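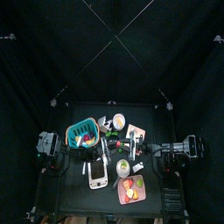 Business obituaries writer, part-time
Miltura Weekly, Skistness office or remote

We run 16 pages a week on companies and the people behind them, and our obituaries are too kind. Every founder had vision. Every chairman was tireless. We doubt it, and we'd like to hire a writer with doubts too.

You would write two pieces a month, up to 2,000 words each, for $455 a piece. Expect calls to families, former staff and at least one competitor. If the company history says the business began in a garage, find out whether there was a garage. 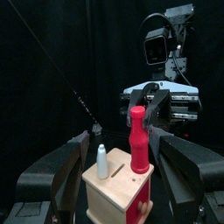

One subscriber wrote in December that our notice on the founder of Flikov "read like the annual report with a funeral at the end", and asked if we had rung anyone he'd laid off. We hadn't.

You'll need published work, a fair ear for grieving people and some comfort with a balance sheet. A journalism degree is fine — so is 21 years in accounts payable. Please don't tell us you are passionate about storytelling.

Send two samples and a short note on an obituary you didn't believe to the features desk, Miltura Weekly, Bélanger Building, Skistness. Applications opened Fri 2 January and stay open until we fill the job.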